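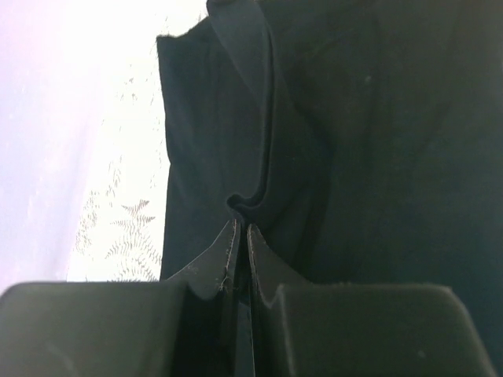

Slide 1. Wrist camera, dark cloth on the printed cover.

Speaker notes – collecting demonstrations for cloth handling

Leave slide 1 up while people sit down. Start with the task: take a garment, find a usable edge, spread it, fold it. Two arms, teleoperated, every joint position and every camera stream logged. The policy trains on those logs and on nothing else, so today is mostly about how the logs get made.

Point at the small fold between the fingertips. This is the decision the policy has to learn. On dark fabric the shading that separates a fold from a flat area is faint, and a depth estimate does not help much at this range. The operator picks a fold by eye. The model gets the same pixels and has to arrive at a similar choice.

Note on exposure. The white background washes out near the top while the cloth sits close to black. We tried locking exposure on the cloth in August and lost the background completely. Current setting is a compromise. If asked for values, send them to Raimonds.

Session format (keep this short, one minute):
Target is 500 episodes per garment type. An episode starts with the garment dropped from a fixed height and ends when the operator presses the pedal. Resets are done by hand. Operators rotate after 2 hours. Failed grasps stay in the recording if the operator recovers within the same episode. If the operator gives up, the episode is tagged and excluded from the first training run.

The failed grasps matter. Our first set, recorded under the Mimby project, was cleaned by hand and every hesitation was cut. The policy trained on it closed its fingers on air and carried on with the fold motion anyway. It had no examples of a second try. Adding recoveries fixed more than doubling the data did. Don't quote a success rate here, the evaluation protocol changed between the two runs.

Next slide: fixed camera.

Both arms are in view, one over the middle of the garment and the other with a section of fabric raised toward the far edge. The wrist view says where the fingers are relative to a fold. The fixed view says what the rest of the garment is doing. We train on both. Dropping the fixed view hurts spreading more than it hurts grasping.

Mention the printed cover. A plain table gives cleaner segmentation, and the policy then breaks on the first patterned surface it meets. Zusura has 7 covers in rotation. Cover ID goes in the episode header – older files do not have it, so filter by date.

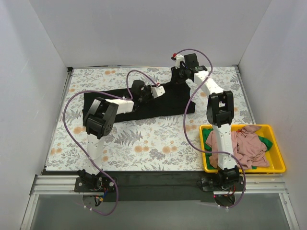
Milagros Espinoza objected at the dry run that mixing covers inside one garment type makes it impossible to tell whether an error comes from the cloth or from the background. She would hold the cover fixed for the first 1,000 episodes across types and vary it afterward.

Answer to that: fair for diagnosis, expensive for schedule. What we do now is keep one cover out of training entirely and test on it. Show the table only if there is time.

Closing items:
Labels. Each episode gets a garment type, a start state (flat, crumpled, partly folded) and an outcome. Efraín wrote the tool. Two people label the start state, and disagreements go to a third.
Timing. Camera clocks drift. Check sync before the session and again after the break.
Open problem: black garments against dark fingers in the wrist view. Lighter fingertips are on order.

Questions. Repeat each one into the microphone, the room recording does not pick up the audience.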